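Print this page | E-mail this page
Reading time: 5 minutes

Diltelus Electric Kettle: Before Your First Cup

Welcome, and thank you for bringing a Diltelus into your kitchen! We know you'd love to get straight to the tea, but please give these first steps a few unhurried minutes.

1. Set the base on a flat, dry surface and plug it into a grounded 120-volt outlet. Wind any extra cord underneath, where it can't snag on a sleeve.

2. Fill to the MAX line, boil, and pour the water away. Do this twice (three times if you notice a new-kettle smell, which is harmless and soon fades).

CAUTION: Keep your hands clear of the spout. Steam burns quickly.

3. Choose a mug with a handle and stand it well in from the edge of the table before you pour. A plain plastic one is fine if its maker says it can take boiling water. 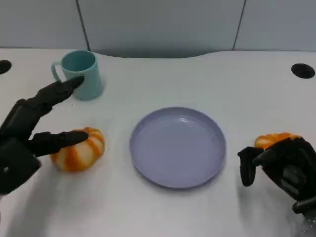 4. Pour slowly, leaving a finger's width at the top for milk.

Note: In hard-water towns like Skernavberg, descale every 230 boils or so.

Get the Jeston Home newsletter! Enter your e-mail to sign up.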